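Updated 2019-03-25. Laundry + drinks shelf questions, Nunitcombe shared space. Ask Areeba Tarar if yours isnt on here.

**Where are the washer and the drinks?**

Washer is the dark front loader with stickers round the door rim. Drinks are on the white rack by the wall with the big black lettering. Same place, both open to all members.

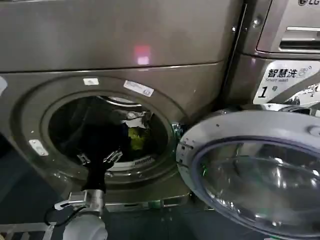
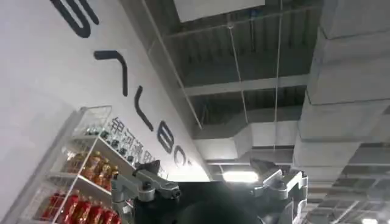

*First: dark load in the washer. Second: bottled drinks on the rack.*

## Laundry

**Do I need to book?**
Yes. Sheet by the door, 5 slots a day. Name and slot, nothing else.

**Can I wash darks with everything else?**
Blacks and navys together, fine. Pull out whites and anything bright first. We've had gray shirts and complaints since February.

**How full is too full?**
8 kg max, dry weight. If you have to push the door, take something out. Jeans and hoodies fill it faster than you think.

**What detergent?**
Liquid, low suds. Fuvura is what we stock. No powder please, Belmiro Louro spent an evening scraping it out of the drawer.

**Someone left their stuff in the drum. Can I move it?**
Wait ten minutes past the end of their slot. Then put it in a basket, not on the floor. Don't dry it for them, people have wool.

**Found a sock / coin / key?**
Lost property box. Emptied once a month.

**Can I peel off the stickers?**
No. Leave them.

**It stopped mid cycle.**
Check the door is shut all the way, press start again. Still nothing, email Daichi Kobori with the time and what program you were on. Don't force the door.

## Drinks

**Are they free?**
Water yes. The rest goes on your tab, 94 cents a bottle. Write it down when you take it, not at the end of teh month.

**Warm or cold?**
Room temperature on the rack. Put one in the fridge if you want it cold, initials on the cap.

**Can I restock?**
Wubit Birhane does the order. Tell her what's low. Please don't mix the rows, each tier is one kind and she goes by that when she reorders.

**Where do empties go?**
Blue bin, caps off.

**Can I store my own bottles there?**
No, they'll get drunk. Use your locker.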